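Workshop Notebook, Pitorville Annex
Entry for 30 Jul 2019

Subject: Breakfast station, table layout and surface care

The breakfast station was set up again on the wooden table this morning, following the layout agreed in February. The plate goes at the back left corner, the drink stands near the back center, and the toaster goes at the back right. The dish rack stays in front. Colleagues who take over the table later in the week are asked to keep to this order, as the notes in binder 266 assume it throughout.

Plate. The round white plate with the raised rim is the standard one for this station. Two slices of cured meat are laid on it, side by side and on a slant. The deeper plates from the Gillies order are to remain in the cupboard until their shelf labels have been corrected.

Drink. Bottled lemon tea, cap on, label left in place. The remaining stock is held in cabinet 408. Bottles are not to be decanted at the table.

Toaster. The two-slot model is retained. Two slices of toasted bread stand in the slots for the layout. The crumb tray is to be emptied at the close of each session, and the cord is to be wound before the toaster is returned to its shelf. The Vareck unit on the lower shelf is awaiting a new lever and should not be used.

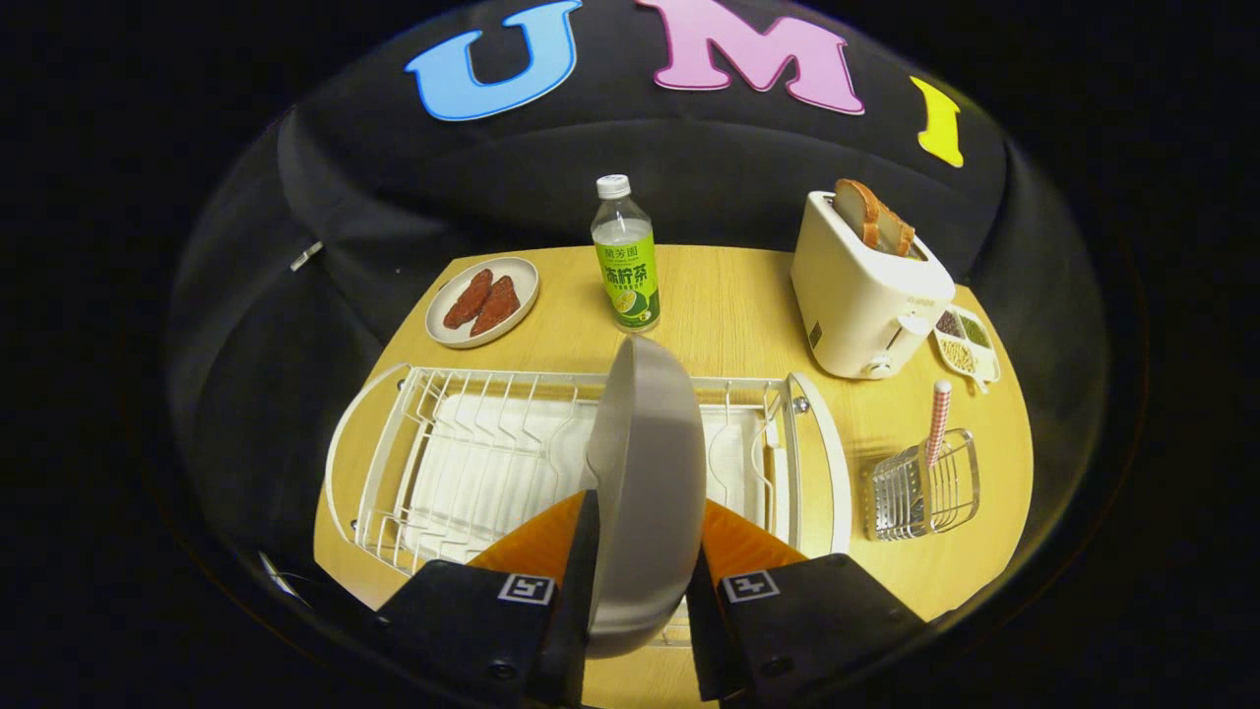
Table surface. Jundamau oil was last applied to the wood in February and a further coat is now due. It should be applied in the evening, with the table fully cleared, and left for 4 hours before anything is set down. Water from the rack must be wiped up promptly. A ring near the front edge did not come out with soap and has been left for the next sanding.

Outstanding: replacement sponge for the sink; second drying cloth; revised shelf labels for the cupboard. The key to cabinet 408 is to be returned to the hook by the door.

Recent entries
Dish rack: feet and drip tray
Cupboard labels, first revision
Oiling the wooden tables
Stock check, cabinet 408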